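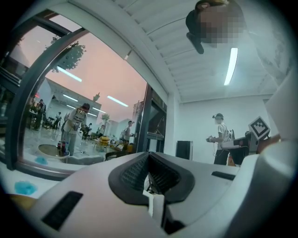

Hand-held gripper in use beside the window, with a second operator at work by the wall.

3 min read

Search reports Go

Progress report to Damex, 14 Jul 2026
Prepared by Judite Arruda, Omden

Task demonstrations by hand restarted in May. We have 3480 accepted recordings, and 100 more are waiting to be checked. Operators were slow at first with the gripper - mostly at the release - and 19 early recordings were dropped for that.

Remote-control sessions on Hulus are behind plan. We ask to move 13 hours from that budget line to hand demonstrations.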